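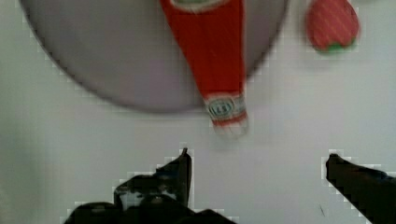 Home | Day Trips | Eating | Archive

Hot Stuff: An Afternoon at the Ginness Pepper Works

Print this page | E-mail this to a friend

The Ginness Pepper Works opens to the public once a year, in May, when the wind in Breltville blows away from the school. I signed up for the two o'clock tour and was handed a hairnet, a visitor sticker and a form in which I agreed that my eyes were my own business.

Our guide was Maricel Aquino, who has worked there 25 years and no longer coughs. The rest of us coughed from the loading dock to the gift shop. She took us first to the mash room, where 600 barrels of salted peppers sit and think about what they've done. You're allowed to sniff one. A man in front of me sniffed two and had to go stand by the door.

The bottling line was down for cleaning, so we watched a video of it running. I'd have liked the real thing, but the video had a chair.
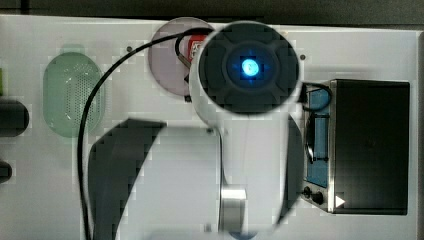 Bình Cao and his brother Quang run the tasting counter, and they don't agree on much. Bình starts you on the mild green and works up over 8 sauces. Quang thinks this is cowardly and will slide you the last one while his brother is looking for crackers. It's called Lò, it is the color of old brick, and I can report that it tastes of smoke and vinegar for a second or so. After that I can't report anything.

The museum is one hallway. It has old labels, a pepper grinder the size of a calf, and a framed letter from a customer who wanted his money back in 1,000 words. I read all of it — he had a point about the caps.

Admission is free, which they make up for in the gift shop. Parking is on the grass. Bring your own milk; the snack stand had run out before three, and the line for the water fountain went past the restrooms.

Last updated: May

E-mail this to a friend | Back to Day Trips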